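How to test if a robot arm can do your fridge chores

Many people ask me if a machine can already put away the groceries. My short answer is: not yet by itself, but you can find out quite well how near it is, with a computer and one free evening. In this tutorial I explain the test I use at Huvton. You do not need to own a robot.

What you need

A simulator which can load an arm and a kitchen (I use Zomari, but the steps are similar in others)
A fridge model with a door that turns on its hinge, with shelves and one drawer
A notebook

Step 1. Cut the chore into small pieces

"Put the milk away" sounds like one job. For a machine it is many. Write them down: go to the fridge, open the door, find a free place on the shelf, put the item there, move the arm out, close the door. Test each piece alone before you join them.

Step 2. Place the arm

Put the base beside the fridge, on the side where the door opens, and leave enough room for the door to swing. My first mistake was to place it too near. The elbow hit the door at every try and I blamed the software for one whole evening.
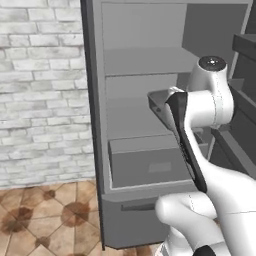
Begin with the door already open. Opening is the hardest piece, and if you start with it you will learn nothing about the shelves. Let the gripper go in and come out again without any item. When it can do this 3 times without touching a shelf, add a light box.

Step 3. Run it many times

One good run proves nothing. I run 100 tries and change the position of the box a little each time. Mark every try as done or failed, and write one word for the reason — slipped, blocked, lost.

With the Essien controller my arm finished 49 of the 100. With a person standing at the fridge at home, you would not accept this from anybody.

Step 4. Try the drawer

Drawers need a straight pull. If the arm pulls even slightly to one side, the drawer can jam. Lower the speed by half before you change anything else.

Step 5. Be careful with the result

The simulated fridge has no sticky jam jar and no wet lettuce. In our workshop in Bromham the numbers with a real fridge were always lower, so I never promise anything from the simulator alone. Save your notes and repeat the same test when you get a new version of the controller.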